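Arari reissue: before you preorder

Plornileo has announced a reissue of the Arari demo, and the press note says "restored from the original master." I've bought enough of these to want to know which master, and the note is vague on that point.

What was sold at shows was a cassette in a run of 15. Fumiko Ogura, who drummed on it, told me the band mixed down to a borrowed two-track machine in one long night and then dubbed the tapes one by one on a home deck. She remembers the reel going back to the machine's owner, Matsuda, along with the machine. She doesn't remember anybody asking for it again. So either Matsuda kept it in decent shape all this time, or the label is working from one of the dubs and using the word "master" pretty loosely.

I wrote to Plornileo to ask. The reply thanked me for my interest and gave me a preorder link.

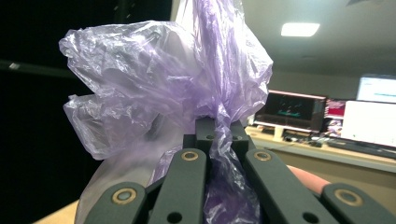 Is the second side on the reissue the same as on the cassette?

Going by the track list, it's missing a song. The cassette had "Itetti" closing side 2, a slow thing with the vocal buried under amp hum, and the new LP puts a rehearsal take of the opener in its place. Mayu Aoki, who sang it, says she was never asked about dropping it. She isn't upset. She thinks the song was bad. I think it's the only one where the bass player and Ogura are playing at the same speed, and I'd take it over a second pass at the opener any day.

Then there's the sound. The label has put up 2 clips, both short. The hiss is gone, and so is most of the cymbal. The guitar used to come at you like a dentist's drill and now it sits politely in the middle of things. Maybe the vinyl will be rougher than the clips. I've heard that promise before, usually from the person selling the vinyl.

The price is steep for a record with less than half an hour of music on it, and the insert is supposed to have "unseen photos," which could mean anything. Shipping is set for September. My old dub has a dropout in the first chorus and a click where somebody hit pause, and I know exactly where both of them are. I'm holding off until somebody with a finished copy can tell me if the dropout is on the LP too. If it is, we'll know what they mastered from. If you've already preordered, write in when yours shows up.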